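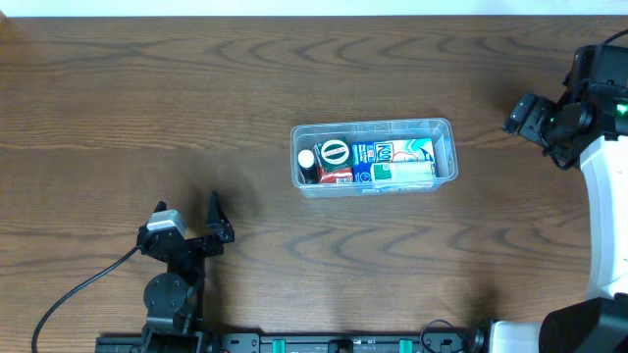

Gader and Ahn are the two grippers we compared over 11 sessions at the Drakitz workshop, each on its own arm at the same bench. The test was a plain one – lift a single grocery item out of a packed container and put it down on the table. The blue KOO carton takes up most of the width left beside the bottle and the green carton in the clear tub, with a can lying along the front of it, and the small bottle with the white cap is at the far left end.

Each gripper had 10 tries per item. Gader was quicker on the cartons, Ahn dropped less. Both had trouble with the can and needed roughly two attempts to get hold of it.

Both arms ran on the Esano controller, with no change of settings between items. Soft fingertips will be tried in July.

Notes by Isla McAlister, 12 May 2025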